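Every few months somebody passes round a guide promising that you can letter a book jacket by hand in an afternoon. I have followed several of them. What follows is slower and duller, and it's the way I do it for Barnerus, who print small runs and send things back if the title can't be read from across a shop.

You need layout paper, a 2B pencil, a ruler, a brush pen and the final trim size in writing. Get that last one before you draw anything.

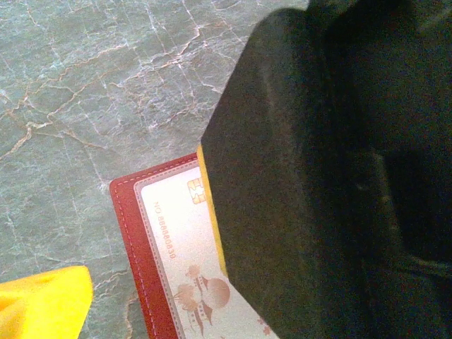
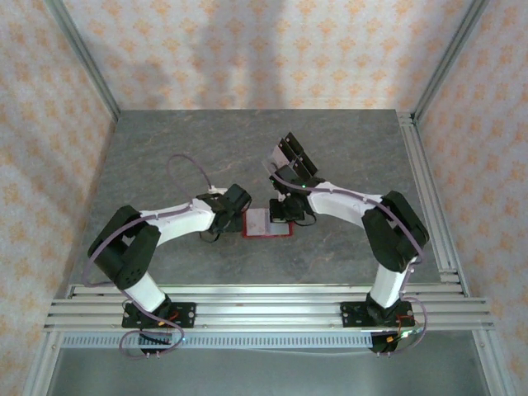 **Should I start with a typeface and trace it?**

Start with your own pencil skeleton and look at type afterwards. Traced type keeps the spacing of the font, and font spacing was worked out for every word in the language, so it rarely suits the one you've been given.

## 1. Write the title badly, many times

Fill a sheet with it at thumbnail size, a few centimetres wide. Try it on one line, on two, stacked, with the small words tucked in. Don't use a rubber. I was once told to do 100 of these. I have never got that far and I doubt the person who told me had either.

Pick the 5 that you can still read with your eyes half shut.

## 2. Draw the skeleton at size

Rule the trim box first, then the safe margin inside it. Draw each letter as a single line. No thickness, no serifs, no flourishes. If the word looks wrong now, weight will only make it wrong and heavy.

Check the awkward pairs: AV, LT, RA, and anything next to an O. Turn the sheet upside down and look at the gaps.

## 3. Add weight

Go over the skeleton with the brush pen on a fresh sheet laid on top. Decide where the thick strokes go (normally the downstrokes) and keep to it. Janka Gajdoš taught me to ink the middle letters first and work outwards, which I thought was nonsense. I still think it's mostly nonsense, but my line ends have stopped getting cramped.

## 4. Scan

Plenty of guides say to scan at the highest setting your machine has. For black lettering drawn at print size I use 1000 dpi, and I've yet to see what going higher buys except a slow computer. Convert to pure black and white, then clean up the specks. Leave the edges alone unless there's an obvious blob.

## 5. Test it small

Shrink the whole cover to the size of a postage stamp and print it. Most buyers will meet it online at that size, whatever the publisher says about foil and embossing. Thin strokes vanish first – thicken those and leave the rest.

Auto-trace software comes last, if you use it at all. It rounds off corners you meant to be sharp and puts in points you'll spend an evening deleting. On my last jacket it gave me 594 points for a single word, and I redrew the thing by hand with the pen tool.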